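Printing your own landscape photos: what size, what border?

fernandfog
So I finally got off the fence and had one of my hiking shots printed big, and I am hooked! I came home from the Nelstead trip in February with 1,391 photos and for months they just sat on a drive. Then I sent one off to Marunen on matte paper and opened the tube on the kitchen floor like a kid. The blues in the shadows came out better than on my screen.
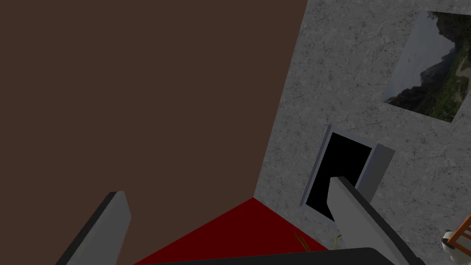

Borders are where I'm stuck now. Marunen will print right to the edge or leave a margin, and I keep changing my mind every time I walk past the frame shop. I do love how a thin light border holds its own against gray concrete, especially with dark cliffs and a hazy sky inside it, but my walls are cream and I'm afraid it would vanish. Does anyone here go full bleed on light walls?

tidepool_88
Full bleed every time, on any wall! A border makes me look at the border. Try it with a cheap small print first and tape it up for a week. Mine moved 2 times before it found its spot over the stairs.

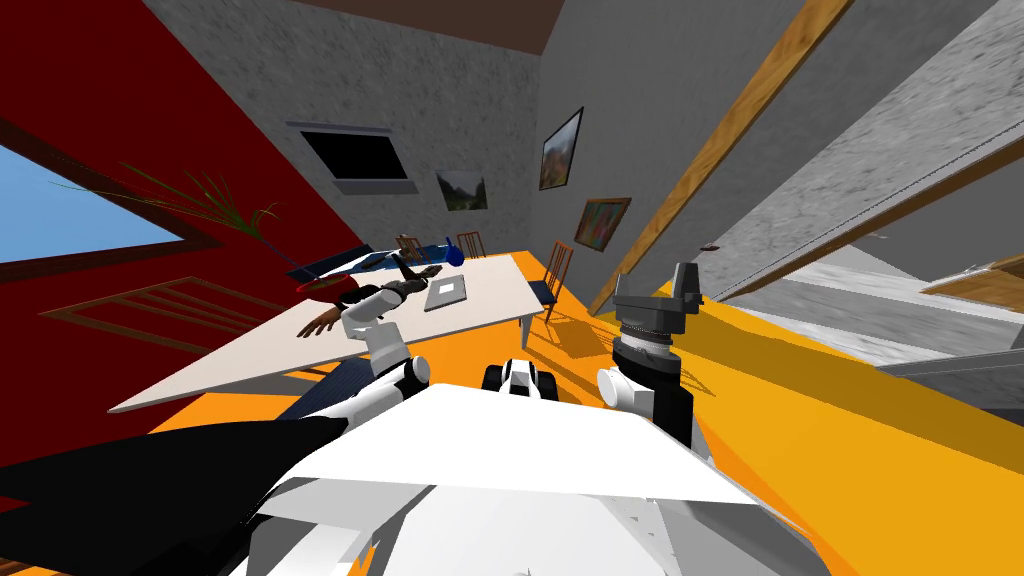
mossy_ledger

Going to disagree with tidepool. On a cream wall a full bleed print in a skinny frame looks like a poster. Give it a wide mat, wider at the bottom, and a darker wood frame. I order mats from Skavbridge and they cut them clean. Also, fernandfog, how many pixels on the long side? Anything under 2,000 and I'd keep it small.

fernandfog
Plenty of pixels, it's the full file, no crop. A wide mat never crossed my mind, going to mock it up with paper tonight!
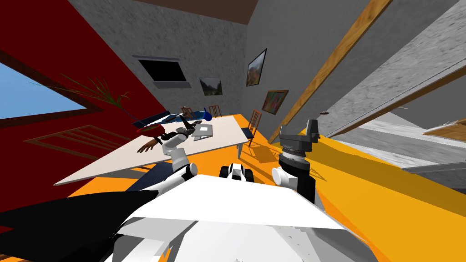 halftone_hen wrote:
Wide mats are lovely but they eat your wall. You pay for a big frame and get a medium picture. I'd take that money and print larger. And please go easy on the sharpening, fog looks crunchy when you push it. Haze is supposed to be soft.

mossy_ledger
You don't lose anything, the eye goes straight in. Ten feet back it reads bigger.

halftone_hen
Does not! But I'll give you the bottom-heavy mat, mine has one and it's great. Nieminen has a sampler pack with all their papers in it, so get that before you order anything else.

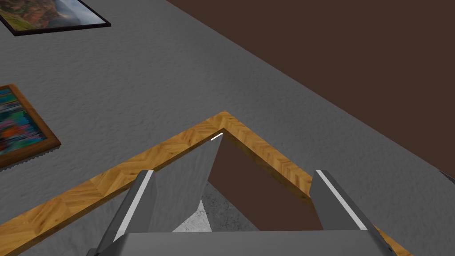 The cotton one in there is 400 gsm and feels like a dinner plate. Way too thick for my frames, so check your depth. I still bought a box of it.

fernandfog
Sampler ordered. Paper mat is taped up over the couch and I'm leaning mossy's way so far, sorry tidepool!

tidepool_88
Give it a week.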